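Another relaunch for the Gronmont dining room

The Gronmont is reopening its restaurant in September, the second attempt in as many years. It will be called Olta, seat 60, and serve what chef Bereket Kassa calls "food with memory" – whatever that is. The tasting menu is priced at $252 before wine.

The last tenant, Swanson, promised much the same and ended up selling burgers at lunch. Owner Ashraful Uddin says this time is different. He said so last time, too.

Coffee will be served in the lounge. 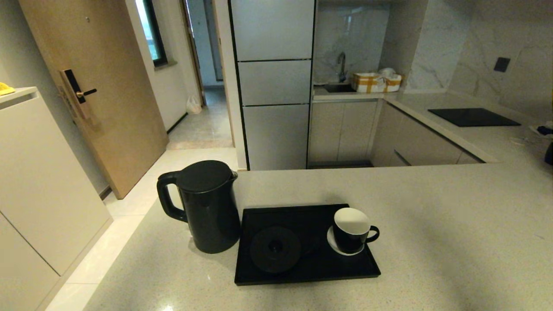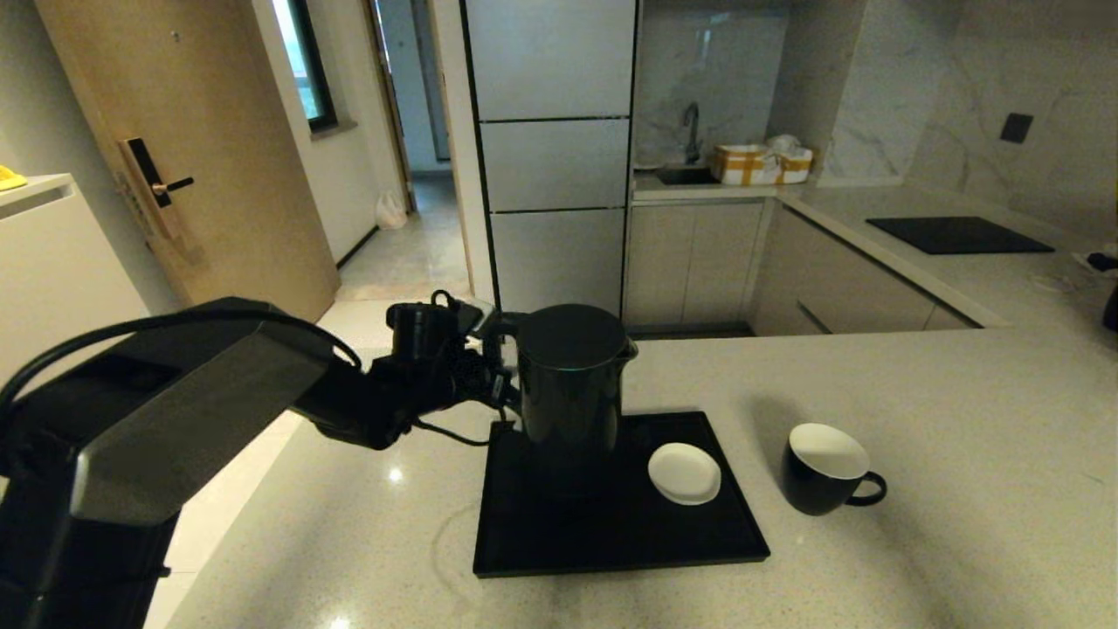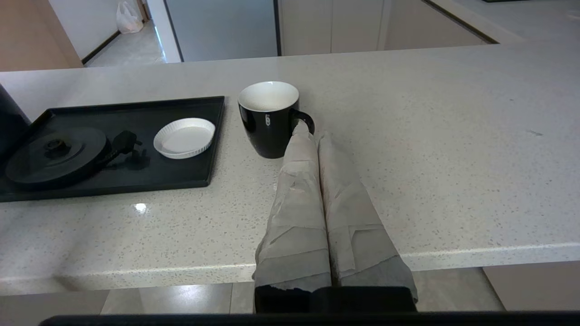 Also opening

Plultine, a 50-seat wine bar. No menu yet.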